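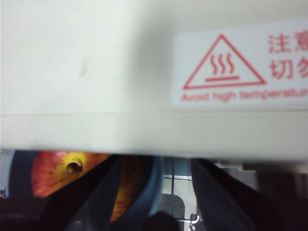
Prondow is a home-built robot arm with a two-finger gripper, made by Gil-soo Min and Ailbhe Madigan in the Daltis shared workshop. It is meant for small kitchen jobs such as moving fruit and dishes on a counter.

Design

The arm is driven by hobby servos and carries a small camera at the wrist. The gripper fingers are black. An early version used a control board named Ji, which was dropped when it could not keep up with the camera. The current board, Vonberg, runs the motors and stores video on a card. Parts cost over $300, most of it spent on servos.

Training

Movements are learned from recorded runs in which a person guides the arm by hand. The first set held 186 runs, 29 of which were thrown out for bad timing. Work near heated appliances is done at reduced speed. Min wrote the control code and Madigan built the gripper. The workshop sets aside Wednesday evenings for testing.

Categories: Robot arms | Homemade machines | Workshop projects

This site uses cookies. By continuing to browse you accept our cookie policy.

Related articles
Hobby servo
Wrist camera
Parallel gripper
Shared workshop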